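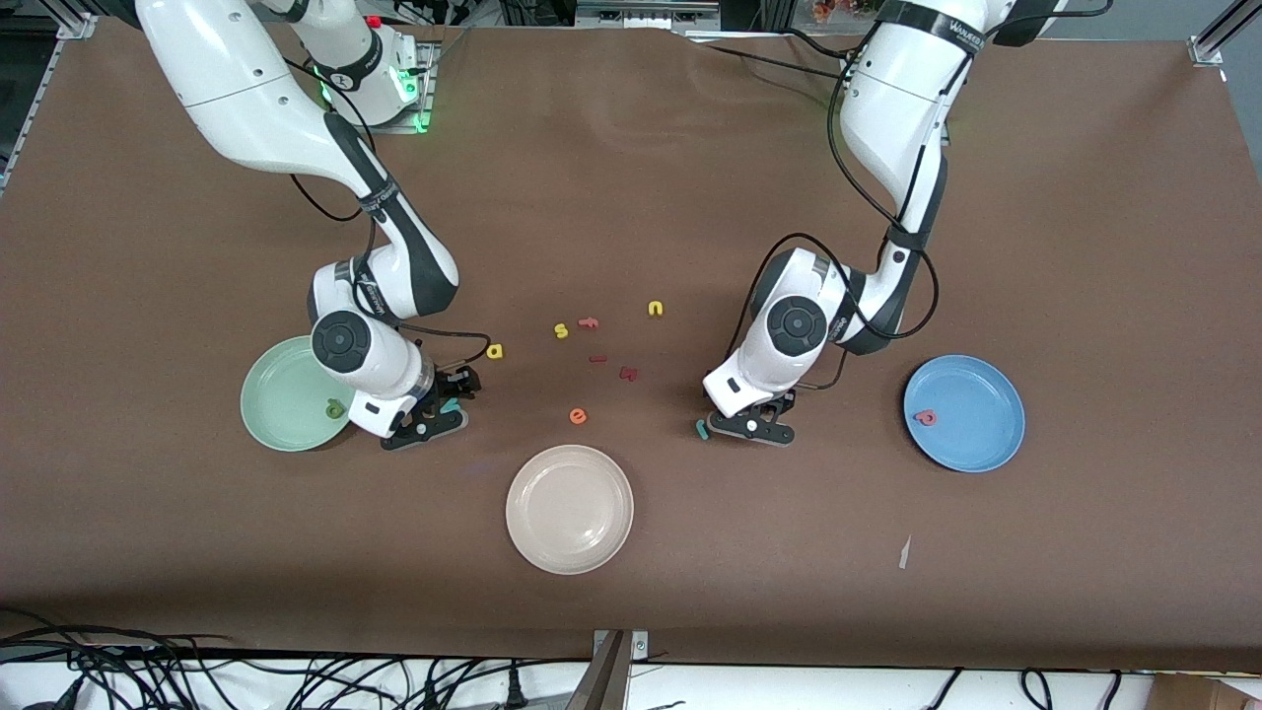 Workshop notebook / Camp kit / Canvas and tents

Home Notebook Kit list Staff area Contact

February, started writing this up at half past four with the heater on

Most of today went on the canvas, and I want to get it down while I can still remember which piece was which. The ridge tents for Neltora all came back from winter storage last week, and the older ones smell the way they always do, a bit like a cricket pavilion. I do love opening them up again, I must say, even the bad ones. The spring staff arrive in May and will be sleeping in these before any of the children do, so anything that leaks will be heard about at breakfast.

First job was the spray test. I cut patches from the old tent we gave up on last summer (the one with the burnt door) and treated four of them. Patch A had nothing done to it. Patch B got a plain brush and a rinse, then one coat of the Kivico proofing. Patch C had the same with a second coat once the first was dry. Patch D was the wax bar, warmed in with the hairdryer, and that took for ever and made my wrist ache.

Each one was pegged over a bucket with a bit of a sag in the middle, and I poured 1000 ml over it slowly from the jug. A went through more or less straight away, no surprise. B held for a good while and then started to drip along the old fold line. C held right through my tea break and was only a little dark on the underside when I took it down. D was bone dry but stiff as a board, and I can't see anyone rolling up a whole tent done like that on a cold morning with six damp eleven-year-olds helping.

So it's two coats of Kivico on the roofs and one on the walls, unless someone has a better idea. It goes on better if the canvas is very slightly damp to begin with. I put it on bone dry for the first go at B and it sat in streaks, so I washed it off and began again – worth knowing before you do a whole roof.

One roof used roughly 700 ml a coat, going gently with the wide brush. The sprayer is quicker but half of it ends up on the floor, and I slipped on it twice.

Seams next. The long ridge seam on the tent marked Marko (I still don't know who wrote that on it, it was there before my time) has gone again, just where I mended it two summers ago. My own fault, I think. I used the thin thread then and it has cut through the holes. I've unpicked it back to sound cloth and put a strip of webbing underneath before stitching, and it feels much better under the hand. I'd like to leave it under tension over the beam for a few days before I say it's done.

The big mess tent is another matter. The back wall is soft all along the bottom where it stood in the wet, and you can push a thumb through it in places. Tiedemann have quoted 272 for a new wall panel, made up with eyelets, and that seems fair to me when I think of the hours it would take to patch. I haven't ordered it yet. I'd like to measure the wall again with somebody on the other end of the tape, as my two goes at it today didn't agree.

Still to do, in no special order: wash the groundsheets, find the bag of wooden toggles, sort the bent pegs from the straight ones, and ask whether the spring lot can have half a day in here during training week. Last year they were brilliant once they'd been shown how to lace a door properly, and it saved an awful lot of running about in July.

Brushes are soaking in the blue tub. Please leave them there overnight, I'll rinse them in the morning.

Filed under: tents, proofing, repairs, getting ready for spring

Contact the workshop | © Neltora Camp | Back to top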